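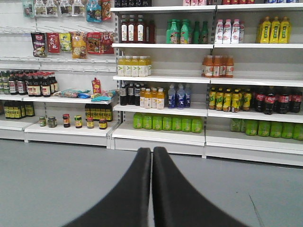
Hestetti says one two-finger gripper will do the whole store, snacks to soda, and that a second gripper can wait until next year's budget. Is that right or is it a sales answer?

posted by lowerbay
April 23, 2026
Budgeting / Equipment / Retail

Short version. We have a practice store, white shelving along a wall, drinks and sauces and hanging snacks. Want a mobile robot that can fetch one item and put it on a counter. Later restocking, maybe. I have to hand in an equipment list and I've never bought any of this before, so please be blunt.

What the quote covers: base, one arm, the two-finger gripper with soft black pads, wrist camera, software for a year. Not on it: spare pads, second battery, training, shipping. I asked about spare pads and got "available on request". They said $30 a set when I pushed. Don't know if that's good.

What worries me is the mix. Bottles are mostly bottles, fine. But then there's little jars on the bottom shelf, flat packets lying down on the shelf above, and bags on pegboard hooks. Bags on hooks seems like a totally different job? You have to lift it off and pull it towards you and the hook sticks out at you the whole time.

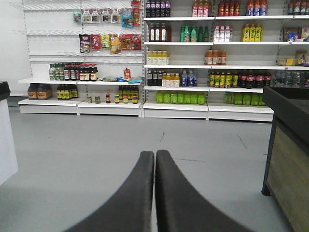 Also the packed rows. Bottles shoulder to shoulder, green ones along the bottom, colas further up. Where does a finger even go. Hestetti's answer was "approach from the front, pinch the neck", which sounds ok for the colas and less ok for anything with a fat cap.

Other option is Cordero. They sell the same kind of arm with a tool changer and a suction cup, costs more, and delivery is 11 weeks. We need to be running in August so that's tight but doable if I order soon. Tool changer is the part I can't justify on paper. My boss will ask what it does and I'll say it changes tools.

Things I'd like to know

- one gripper or two to start
- what gets left off a first budget that you then have to beg for
- do I fix the floor first (thin cracks in it, smooth otherwise, base has small wheels)
- is a wrist camera enough or do I need one up high too

Item list is 39 products right now. Might grow. Thanks, typing this between meetings sorry.

3 answers, sorted by votes

ferrule_and_tape

Start with one gripper. Buy the arm so it can take a second one. Those are separate decisions and the quote you have mashes them together.

Ask Hestetti in writing whether the wrist has a standard bolt pattern and whether there's a spare cable or air line running down the arm. If yes, you can add suction later for not much. If it's their own mount and nothing else fits, then "next year's budget" means next year's budget spent with Hestetti and only Hestetti. I'd want to know that before signing.

On your product mix. Go down the list and sort it by how you'd grab it, forget what it is.

Upright bottles with space around them: easy for two fingers. Start here.

Upright bottles in a tight row: harder. Neck pinch works if the neck is long and the shelf above leaves room for the wrist. Measure that. Measure from the cap to the underside of the next shelf and then ask for the height of the gripper plus camera bracket. The bracket is the bit that hits. We lost one that way, and it took a while to get another.

Small jars, low shelf: the fingers are fine, the arm may not be. Can it reach down there and still keep the wrist level? A lot of arms on a tall base can't, or they can but the elbow swings out behind. Get them to show it on your lowest shelf height. A real demo, please, simulation video doesn't count.

Flat packets: two fingers are bad at this. They push it around until it's against something. Either stand the packets up in a tray (cheap) or get suction (not cheap, and crinkly film leaks air).

Hanging bags: pinch the header or the top seal, lift, come back. Doable with fingers and fiddly. Suction on a loose bag is worse than you'd think. I would leave the hooks out of phase one and say so in the document, so you don't get asked in August why the snacks aren't moving.

So the cheapest thing on your whole list is some little trays and dividers. Rearranging a shelf costs nothing compared to a tool changer. Some people feel this is cheating. Up to you, it depends what the store is for. If you're meant to be showing that it copes with a normal shelf as a shop would stock it then you can't do much of it.

Pads: $30 a set is fine. Order more than you think, put them on the first order, not "on request". Soft pads pick up dust and get shiny and then bottles start slipping. Same day you'll find theres none in the drawer.

What gets left off, from my own sad spreadsheet: second battery, second charger, shipping both ways for a repair, a spare wrist camera, the cable for the spare wrist camera, replacement groceries. Yes groceries. You'll drop things. Glass jars especially. I'd put $800 in for stock and breakage and not apologise for it, and if there's glass, a proper broom and a lidded bin go on there too.

kpallet

get the Cordero one. tool changer is worth it, we have Brendari and had to retrofit and it was a pain. also dont do suction on anything cold if theres moisture on it

re floor just do it now

ninety_degree_bracket

I'd go the other way from kpallet on the changer, for a first year anyway. It adds weight at the wrist, which comes straight off what the arm can carry, and you have full drink bottles in there. Ask for the payload with changer and gripper and camera all fitted. The headline number is usually bare arm. Then weigh your heaviest bottle on a kitchen scale. Takes ten minutes.

Floor: don't redo it. Thin cracks in a smooth floor are mostly not a wheel problem. Roll an office chair over them with someone in it. If you feel a step then tape or fill that spot. What can bite you is the robot parking a bit off each time, and floor cracks aren't the usual cause of that, wheel slip and bad maps are. A contrasting line on the floor, marker at each bay, costs pennies. Dull but works.

Camera: wrist only is OK for the grab. The trouble is finding the thing in the first place. When the wrist is close in, its own fingers fill a good part of the view, and everything on a wide unit past the side is just gone. With a second camera higher up, on the base mast, you look once, choose a bay, then go in with the wrist. I'd spend on that before I'd spend on suction. Cheaper too. Check the software licence covers two cameras, we got caught by that with Ikon, it was one per seat or some such nonsense.

Also the counters. You said it puts the item on a counter. Has anyone checked the base can turn between the counter and the shelving with the arm folded? And with it NOT folded, holding a bottle? Tape the footprint out full size on the floor and walk it. If a counter sticks out in front of the end of a shelf, then whatever's behind it is out of reach from that side and you should move the counter or move the products. Free fix, if you do it before the layout is frozen.

For the boss. Don't write "tool changer". Write the list of items the robot can fetch with quote A and the list it can fetch with quote B. If list B is longer by a few snack bags the argument's over. If it's longer by a third of the range then you have your justification and you didn't need to explain a coupling to anybody.

11 weeks is the number they give you on the phone by the way. Ask what happens to the price if it slips, and get the training dates written on the order.

Comments

lowerbay
This is great, thank you all. Asked Hestetti about the bolt pattern, waiting. Measured cap to shelf and it's tighter than I thought on the drinks side, so will ask about the bracket hieght too. Trays are going on the list, nobody here minds.

ferrule_and_tape
Ask which way up the camera bracket can mount. Sometimes it flips underneath and you get the space back.

kpallet
still say get the changer

lowerbay
Noted! Putting it as an option line with its own price so it can be struck out without touching the rest. Second battery is in. Mast camera is in if the licence allows it. Hooks are phase two.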